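Clekholm compares two fingertip sets on two-arm bench

Clekholm has finished the first round of a comparison between two sets of parallel gripper fingers, run on its two-arm bench at Gikby. The work covers 434 grasps on card and thin cloth, and is meant to settle which finger shape goes on both arms for the longer handling programme that starts in March.

Both sets fit the same gripper body and are changed with two screws. The Bratu set has a narrow tapered finger with a rounded end. The Erer set is wider, with a flat pad and a square end. Motor current, closing speed and the controller settings were kept the same for both, and each arm used its own wrist camera to line up the grasp. No outside camera was used for control.

Card was the simpler of the two materials. The arm takes the sheet near one edge, lifts it and holds it still while the wrist camera checks its angle. A sheet that turns more than a few degrees between the fingers is logged as a slip, even if it is not dropped. 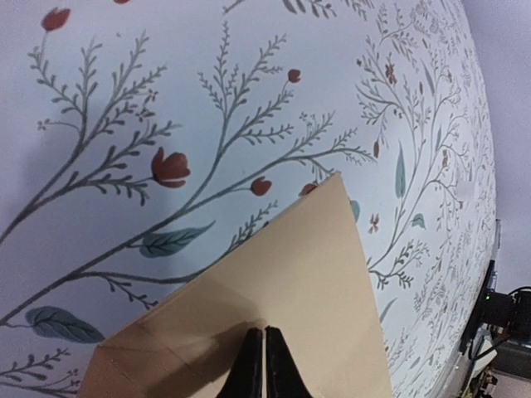
Cardboard sheet held between tapered black fingers, from the wrist camera.

Of the 350 grasps made on card, the two sets finished close together. The wider Erer pad allowed less turning when the sheet was taken off centre. The Bratu finger was better at getting under a sheet lying flat, where the square end tended to push the card along before closing. Folded and scored pieces gave more trouble than plain ones with either set, as the fingers closed on two layers at one side and one layer at the other.

The patterned cover on the bench was kept for all runs. An earlier trial on a plain grey surface had given edge detection figures that did not hold up on anything busier, and the team wanted the cameras to work against printed detail from the start. Edge finding on pale card was slower against the print, but the delay was the same for both finger sets and has been left out of the comparison.

Cloth was tested with the two arms working together. One arm pinches the material low down and holds it, and the second comes in from above with its fingers open to take the upper part. The second arm has to stop short of the cloth, correct its position and then close. 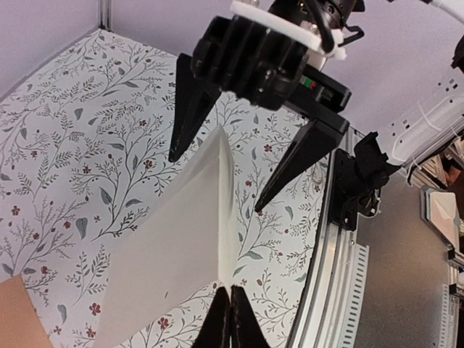 The remaining 84 grasps were made this way, and the difference between the sets was larger. The tapered finger could be placed on either side of a narrow fold with less risk of touching it on the way down. The flat pad held more firmly once closed, but more often caught the cloth early and moved the fold away from the planned grasp point. Thin material also let light through, which upset the depth estimate on some approaches, and those runs were repeated at a lower speed.

Clekholm will carry on with the Bratu finger for cloth. For card, a version of the same finger with a rubber facing is being made and will be run against the Erer pad under the same settings. The finger change itself takes 91 seconds by hand, too long to swap sets between materials within one task.

A second round, with heavier cloth and a revised stopping distance for the upper arm, is due to begin on Wednesday.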